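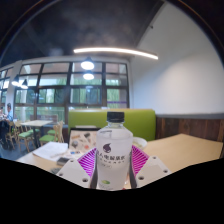

July, bench notes, bottle task (cafe set)

Started 9:40, wrapped a bit after four. Me on the gripper most of the day, Skye Matheson on the laptop checking takes as they came in, Gebremedhin Birhane in for the afternoon.

Goal was to get the bottle demos past 600 before we touch the training config again. We're at 626! Fifteen of those need another look (list at the bottom), but even if every one gets tossed we're over the line, and I am very happy about it.

What we did

Task is still the plain one: approach, close on the bottle, lift it clear, carry it, set it down upright, open, back away. I kept the grasp below the cap and with a pad on each side of the body, the label between them. The magenta fin-ray pads are so much nicer than the flat ones from spring. They wrap a little as you squeeze, and I could feel through the handle when the bottle had settled into them. With the flat pads I was always over-squeezing and denting the plastic, and then the policy learned to dent the plastic too.

Clear bottle is the hard one, as we all know. The depth guess on the neck is junk whenever there's glass behind it, and that booth table has the big window wall right behind it. I like that. Omero (the checkpoint, still the old one) has only ever seen bottles against the gray lab curtain, and Katherine's point last month was that it has probably learned the curtain. So: window, pendant lamps, green bench, a notebook and a screen on the table, a white bowl next to the bottle. Real clutter. I moved the small stuff between batches and left the furniture alone.

Speed

My natural pace is too fast. Skye played back the first batch and the closing motion was over before the tracker had really caught up, so I slowed the last bit of the approach and paused with the fingers open before closing. Tracking got cleaner right away. It feels silly while you're doing it — like pouring tea for a very nervous guest — but the traces look great.

Gebremedhin did 170 takes after lunch and his style is totally different from mine. He comes in low and from the left and hardly pauses. I was going to ask him to match me, then Skye talked me out of it: we want two hands in the set, and his traces are smooth enough without the pause. Tagged them separately as GB so we can train with and without.

Things that went wrong

Finger rod on the right squeaked all morning. Tiny bit of dry lube, fine now.

Lost tracking in a handful of takes when I turned to face the blank wall. Nothing there for it to hold on to. Keep the windows or the booth in view during the carry.

Handle got warm by three. Swapped to the Brurkby battery and it cooled off, so I suspect the old pack. Tullio, can you put it on the tester?

To check

The fifteen flagged takes are in the Skundell folder under "maybe". Most are a slip on release where the bottle wobbled but stayed up. I'd vote to keep those, recoveries are useful. Two or three have my thumb on the trigger too early and should go.

Ottavio Farina wants a bowl task from the same table. Yes please. I think the pads will manage the rim, but we haven't tried anything with a wide curve yet. Will do a short trial before promising him a number.

Training run with and without the GB takes queued on Vitale for tonight, same seed for both. Curious!!

Bring: spare pads, the short cable, lens cloth.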